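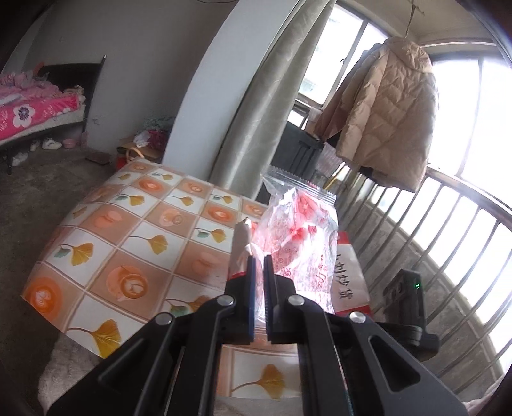
散装小食进库前，外包装最先该查哪里？

先查封口。封口压得平不平、有没有一段没压实，用手指顺着捏一遍就有数，比看箱子外面贴了多少张合格标签管用。

# Barnico 零食仓与分装间 安全卫生检查表（附意见）

检查日期：2021年3月28日
检查人：Elif Naz Keskin
陪同：仓库当班组长
上次检查表：已调阅，每一项都打了勾，备注栏全空。这种表我一向不太信，所以这次凡是打勾的都写一句依据。

标记：√ 合格　△ 要改，可继续使用　× 停用或隔离，改完再说

## 一、收货区

- [√] 卷帘门底部胶条完整
 - 晚上关灯从里面看过，不透光。
- [△] 收货记录与实物一致
 - 抽了 Tamangate 送来的一批，数量对得上，批号抄错一位。组长说“以前也这样，没出过事”。没出过事和没人查过，在记录上看起来一模一样。
- [×] 破损箱单独存放
 - 有破损区的牌子，牌子下面放的是拖把和两卷缠绕膜。破损箱混在正常货里，角上压塌了，胶带补过。谁补的、补之前有没有开箱看，都没写。
- [√] 送货车厢温度有抽查
 - 有记录，字迹不同，时间也不整齐，反而可信。

## 二、内包装与封口

- [△] 小袋封口抽检
 - 规定每批抽 24 袋，记录上每批都写“24 袋，0 不良”，连写了几页。我当场要求再抽一批，找出一袋封口起皱，捏的时候慢慢漏气。一袋不算多，可是记录里从来没有出现过一袋，这我不太能接受。
- [√] 袋面生产日期、保质期清晰
 - 用干布擦过，不掉墨。
- [△] 热封机温度
 - 设定值贴在机身上，显示值跟设定值一致。显示值准不准没人说得清，校准单找了半天，找到的是旁边那台的。
- [×] 封口不良品的处理
 - 口头说“都报废了”，报废单没有。请不要再用“都”字回答这一条。

## 三、货架与堆高

- [√] 横梁安全销齐全
- [△] 限重牌
 - Esquivel 货架的牌子写每层 3,000 公斤。这个数是按均布荷载算的，现在重货全堆在一头。牌子没有错，用法错了。
- [×] 立柱底部变形
 - 靠通道第二根立柱有撞痕，外面刷了新漆。刷漆不是维修。该跨已要求卸空，等货架方出书面意见再用。
- [√] 离墙离地
 - 用尺子量过，合格。墙根能看见地面，也扫得到。

## 四、虫鼠防治

- [△] 粘鼠板与诱虫灯
 - 服务商 Stostano 的报告写“未见活动迹象”。粘板上的灰厚到已经粘不住东西，这样的板子当然见不到什么。请先换板，再谈迹象。
- [√] 诱虫灯不在裸露食品正上方
- [△] 布点图
 - 图是旧的，分装间隔墙改过以后没有更新。51 号点位在图上落在墙里面。

## 五、分装间人员与器具

- [√] 洗手池有热水、皂液、干手纸
 - 三样都在。是不是因为知道我要来才都在，下次不通知再看。
- [△] 手套更换
 - 要求是换品种必换。看了一段时间，有人从花生类换到糖果类没有换手套，被提醒后换了。过敏原这一条靠提醒是不够的，请把手套盒移到换品种时必经的位置。
- [√] 刀具、剪刀编号
 - 班前发放、班后回收，签字齐全，抽一把对号，无误。
- [×] 玻璃与硬塑料登记
 - 登记表上没有新装的时钟罩。问是什么材质，三个人给了三种说法。弄清之前先摘下来。

## 六、用电与消防

- [△] 插线板
 - 分装间一块插线板接着另一块插线板。上次表里这一项是勾。
- [√] 灭火器压力与有效期
- [△] 紧急出口
 - 门能开，开到一半碰到空托盘。演练记录写全员撤离用时 55 秒，我问那天托盘在不在，没人记得。请把托盘挪开，再做一次，按实际时间写，慢一点没关系。
- [√] 应急灯
 - 按了测试钮，亮。断电后能撑多久没有试，这个勾只代表会亮。

## 七、整改与复查

| 项目 | 责任 | 期限 |
|---|---|---|
| 破损箱隔离区 | 收货组 | 当天 |
| 立柱评估 | 仓库，联系 Esquivel | 4月上旬 |
| 粘板更换、布点图更新 | Stostano | 4月上旬 |
| 热封机校准单 | 设备 | 4月中旬 |
| 时钟罩登记 | 分装间 | 当天摘除 |
| 紧急出口重新演练 | 全体 | 4月内 |

仓库方意见（原文照抄）：“大部分问题已当场整改完毕。”

检查人回复：我离开时看到整改的有两项，托盘和时钟罩。其余请附照片和签名，照片里要看得到货位号。4月复查不另行通知，封口抽检由我自己挑箱。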